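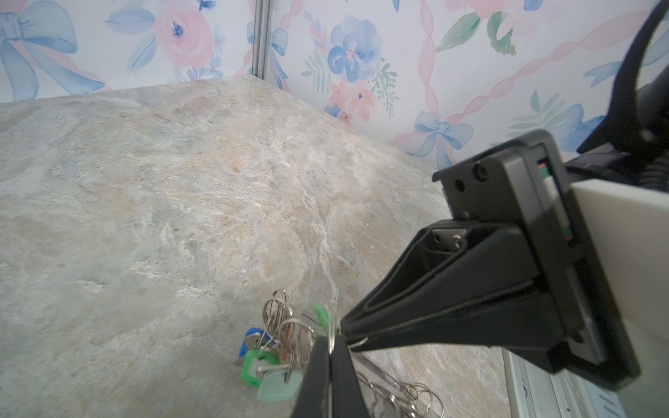
Access to the Zellcombe Bridge maintenance walkway will change when the overnight lane closures begin in March. Contractors holding keys to the walkway gates and the Nastside pump enclosure are asked to return them to the Biwott depot before the first closure. Keys kept together on metal rings, as in the photograph, should be handed in as a complete bundle, with the permit number written on the return form. Replacement keys will be issued at the depot counter against a signed permit.

The eastbound kerb lane will be closed from 9 pm to 5 am each night while the expansion joints are resealed. The westbound lanes will remain open, with a reduced speed limit through the work area. Vehicles wider than the posted limit must use the Vokus Road detour, which adds 14 kilometres to the trip. Route 458 buses will not serve the stop at the eastern approach during closure hours.

In reply to the question received through this list:

> Our crew holds permit 816 for drain clearing on the eastern approach.
> Does it remain valid during the closures, or must we apply again?
> We also need to bring one truck in from the Nastside end.

Permit 816 remains valid and no new application is required. The truck may enter from the Nastside end before 9 pm. After that hour the crew must report to the traffic controller at the gate and wait for an escort. Drain clearing may not take place beneath the joint while sealant is being applied.

The nightly program may be altered in the event of rain or high wind. Any changes will be sent to this list by 4 pm on the day concerned.

Gitau Makokha
Bridge Operations
Biwott Depot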